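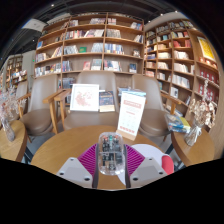
4.2 Table use and displayed stock

Bookstore cafés sell two things from the same floor, and the furniture has to serve both. In the stores we studied, seating was meant for drinkers and readers, but staff also treated it as display space when the shelves were full or when an item sold better face out. Figure 3 gives one case from the Lindholm store, where a framed floral picture and a book with a patterned cover have been set by a round wooden table, the picture resting against the seat back of a chair. A sign card in a wooden stand takes up part of the tabletop as well. We coded such tables as "mixed," meaning that a customer could sit down only after deciding what to do with the goods.

Figure 3. Round café table with upholstered armchairs and displayed items, Lindholm store.

The coding scheme had three levels. A table was "clear" if it held nothing except what customers had brought to it. It was "signed" if it carried a menu, a price list or a notice. It was "mixed" if stock stood on the table or on any chair that belonged to it. We logged 1605 table observations across the Gutari, Orkberg and Lindholm stores, of which 400 were coded as mixed and 200 as signed. The rest were clear. A table that was both signed and mixed was entered as mixed, so the signed category understates how common sign cards were.

Chairs turned out to matter more than tabletops. Customers would slide a sign card to one side without much thought, and most left it there when they got up. Goods on a chair were another matter. In the interviews, people said they did not know whether they were allowed to move them, and several told us they had picked a different table or asked for their drink to go. One regular at the Orkberg store said she took a book on a chair to mean that someone was coming back for it.

Staff saw it differently. At Gutari, goods were put on chairs during the morning set-up and were expected to be moved by whoever wanted to sit. No one had told customers this, and the printed house rules did not mention it. At Lindholm the practice varied by shift. The store manager thought of the armchairs as the best display spots on the floor — they face the walkway and sit at a good height for a framed item — and did not want to give them up in December, when gift sales peak.

Armchairs also differ from the stacking chairs used at Orkberg in how they are read. An upholstered seat with a back can hold a picture or a large book upright without a stand, and the result looks arranged. Items left on stacking chairs tended to look forgotten, and customers there were quicker to shift them. We did not plan for this difference and have too few stacking chairs in the sample to test it. Shezi's notes from the pilot visits point the same way, however, and we return to seat type in Section 5.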